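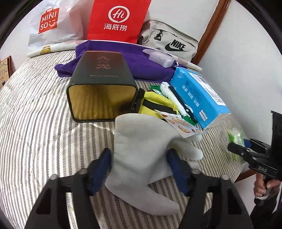 Fig. 1. Grey-white fabric glove on striped cloth, with a dark grey-green box on its side and a purple cloth behind.

Household Textiles, Session 3
Sorting and storing small fabric items
Notes by Santino Retamal

Last session covered bed linen and towels. This one deals with the small things that end up on top of the bed when a drawer is turned out: gloves, socks, scarves, cloth bags, and the packets and boxes that get mixed in with them.

Working surface
Use the bed if there is no large table. Leave the cover on and pull it fairly flat. A striped cover is handy for folding, as the stripes give you a line to work to, but check that they run straight first. In Fig. 1 they run from front to back and bend outward at the sides.

Gloves
Lay each glove palm up or palm down, but keep to one way for the whole batch. Point the cuffs away from you. Smooth from the cuff towards the fingertips with a flat hand and bring the thumb in last — it is the part that most often gets folded under. The glove in Fig. 1 has its thumb stretched out to the side and soft folds in the palm, the kind of folds to smooth out.
Pair gloves cuff to cuff. Do not roll one inside the other, which stretches the opening. Single gloves go in a separate bag and are looked at again in October.

Boxes and tins
Rigid containers are useful for gloves and other small items. Look inside before using one. A shiny lining, like the gold-coloured one in Fig. 1, can make it hard to see crumbs or dust, so wipe it out with a dry cloth and leave it open overnight. If the box has lettering you cannot read, add your own label to the end that will face out.

Larger cloths
Towels and similar pieces go to the back of the bed until the small items are finished. Fold them in 3 lengthways, then in half.

Practical work
Work in pairs. Each pair gets one drawer from the Mansilla chest and 14 labels. Write the contents on the label before closing the box. Benjamín Cáceres has the spare labels and the key to the linen cupboard.

For next time
Read the Mamumora handout, pages 2 to 11, and bring one item with a worn cuff or hem. We start on mending.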